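Prellham Plush Bed Cover, Double, Pale Pink
Home and Bedroom reviews

I bought this in June in the Bromcombe summer sale, after looking at the Proltatden version and deciding it was too thin for the money. The full price is £80 and there was 10% off. It came vacuum-packed in a bag much smaller than I expected and took most of a day to fluff back up. The label gives the weight as 500 gsm and says it fits mattresses up to 34 cm deep. Mine is a good bit shallower than that and it fits with plenty to tuck under.

The material is a short pile on the top side and smooth underneath. It is soft, and it stayed soft after the first wash. The colour is a pale pink that goes nearly white in strong daylight. On the website it looked more like salmon, so anyone trying to match curtains should order the swatch first. I have pink curtains and it goes with those well enough.

Being a short pile, it shows every mark you make on it. If you run your hand across, you get a lighter or darker patch depending on the direction, a bit like suede. I don't mind this. If you want a bed that looks flat and pressed all day, buy cotton.

I do all my folding on the bed, so for me a bed cover is also a worktop. Most of my work clothes are black, and black on pale pink plush is about as hard a test as I could give it. The surface grips the cloth a little. When I lay a top out and pull one side over, the bottom layer stays where I left it, and on my old polished cotton cover the whole thing used to slide towards me. The drawback is that thin jersey drags slightly when you try to smooth it out, and you have to lift it and lay it down again to get a straight fold.

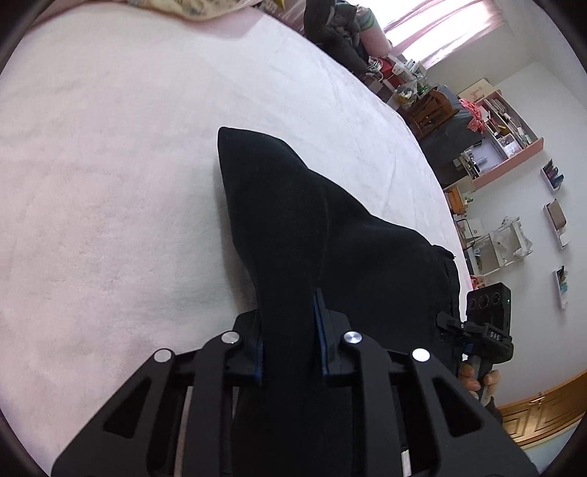 Comment from a reader: I had the same cover in grey and it shed on everything for the first month. Black trousers were the worst. It stopped after the third wash, but I wish the label had said to wash it before use.

I did wash mine before it went on the bed, at 30, with nothing else in the machine. There was a fair amount of fluff in the filter afterwards. Since then I have had the odd pink fibre on a dark jumper and a lint roller deals with it. I would not put it in with towels.

Creases are the other thing to know about. Where the cover is pulled round the side of the mattress it forms long creases, and they don't drop out by themselves. A quick tug at the corners in the morning gets rid of most of them. The label says not to iron it. I tried a steamer on low from a distance and it helped a bit, though it flattened the pile until I brushed it up again with a clothes brush.

Drying is slow. On the line on a breezy Wednesday it went out after breakfast and came in at five, still slightly damp along the hem. In winter I expect it will need the airer overnight. The tumble dryer is allowed on low but I haven't used it.

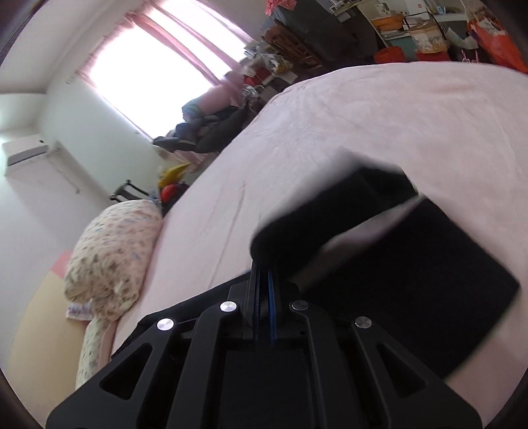 Is it too warm to sleep on in summer?
For most people it will be, and I fold it down to the foot of the bed on hot nights. It is much better suited to autumn and winter.

The stitching is neat all round, with a double row at the corners. One loose thread on the hem was easily snipped. The elastic feels strong and hasn't ridden up, even with me leaning on the edge of the bed to sort the washing. Khalaf make a similar cover with deeper corners and a strap underneath, which might suit a very thick mattress better, but it only came in white and navy when I looked.

It has no pets to put up with in this house. I suspect cat hair would cling to it.

Good points: soft, thick, holds its shape, stops clothes sliding about while you fold them, generous depth.

Bad points: slow to dry, creases at the sides, sheds before the first wash, colour paler than the website shows.

Four out of five. I would pay the sale price again but not the full one. I've since ordered the matching pillowcases, and they are a touch pinker than the cover.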